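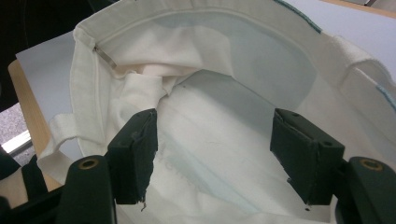

Canvas tote, open on the table

Gromlow Pantry Share
Tote and snack check, with comments
Checked: Jan 4, 2022
Batch: first bags back after the December break

Thank you for taking a turn at the bag table! The short answers are for the binder and the comments are for whoever has the table next, so please write as much as you like. I always do, as you'll see.

PART A. THE TOTE

1. Bag fully empty before checking: YES
Comment: Do put your hand right down into the corners. We have had house keys, a mitten and one very old clementine come back to us, and the clementine was the one we found last.

2. Rim and hem stitching sound all the way around: YES
Comment: The hem on these is good and thick, and the line of stitching along the inside is the part to follow with your finger. If you come to the blue along the edge, check that as well, as it can lift a little after a few trips through the wash.

3. Handles firmly attached, no tearing where they meet the bag: YES
Comment: Give each one a proper tug, about as hard as you would pull on a stuck drawer. Let the straps hang over the outside while you work so you aren't forever pushing them out of the way.

4. Metal parts smooth, nothing to catch a finger or a sleeve: YES
Comment: Small hands go into these bags at the other end, so please be fussy here.

5. Inside clean and dry, no crumbs, no smell: YES, after a second look
Comment: Canvas bunches up inside and crumbs love a fold. Smooth it out flat and look again before you tick this one.

6. Bag packed to a comfortable carrying weight: YES
Comment: We say up to 17 pounds. The Seler scale by the door is the one to trust. The old one reads light and ought to have gone to Grollach with the broken shelving.

PART B. SNACKS

7. Every packet sealed at top and bottom: YES
Comment: Squeeze gently and listen for air. I know it feels silly to stand there listening to chips, but a slow leak is easy to miss by eye and very easy to hear in a quiet room.

8. Packaging free of holes, splits and sticky patches: YES 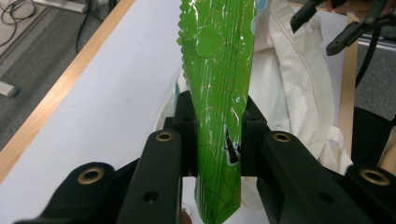 Wrinkles don't fail a packet, and I want to say so plainly because we set aside far too many good ones before the break. Film creases whenever it is handled, and shiny film shows it more than most. A tall green one like this, crinkled from top to bottom, can be perfectly fine to send out. Look instead along the zigzag edge, where a small nick between the teeth can run down into the packet, and then ease the folds flat so you can read any small print hiding in them. If you still can't make it out, put the packet in the query tray and leave a note.

9. Best-by date readable and not passed: YES
Comment: Anything with less than 2 weeks left goes on the Pfister shelf for the drop-in table, where it will be eaten the same afternoon.

10. Allergen list readable: YES
Comment: If it can't be read, it doesn't go in a family bag, however nice it looks.

FOLLOW-UP

Bags approved in this batch: 25
Still to do: new labels for the query tray, and a brighter bulb over the table if there is one in the cupboard. Please initial the binder page before you hang up your apron.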